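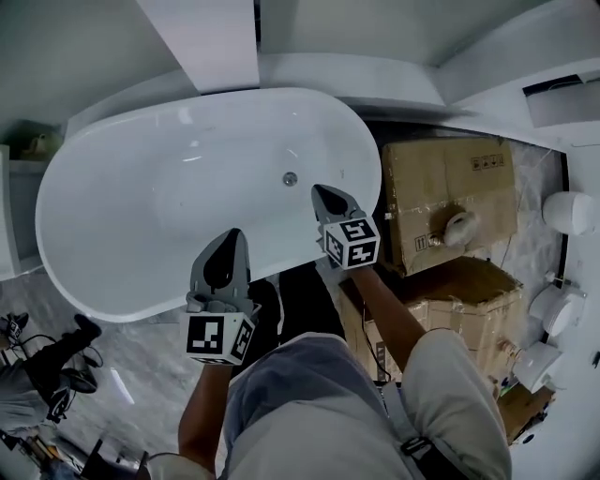

One owner wrote to the Bastos helpline that her bath took half an hour to empty after fitting the trap, and asked whether the Flevow waste was faulty. The waste was sound. The trap seal had been put in upside down, so follow the order below.

4. Connecting the trap

Parts needed: Flevow 226 trap, tapered seal, flat seal, hand nut.

4.1 Turn off the water to the bath taps.

4.2 Slide the hand nut on to the tailpipe, then the tapered seal. The narrow end of the seal must point down.

4.3 Lay the flat seal in the trap inlet. Do not use jointing paste on either seal.

4.4 Offer the trap up to the tailpipe and tighten the nut by hand. Give it a further quarter turn with a strap wrench.

Caution: Do not use a pipe wrench. It will crack the nut.

4.5 Push the outlet on to the floor pipe as far as the raised line.

4.6 Put the plug in, fill the bath to a hand's depth and let it go. Feel round both joints with dry tissue.

Note: If the tissue is damp, undo the nut, wipe the seals and repeat from 4.2.

Note: Baths fitted over a solid floor need the shallow trap, part 413, sold separately.

Cleaning the trap is covered in section 6. Spare seals are sold in packs of four.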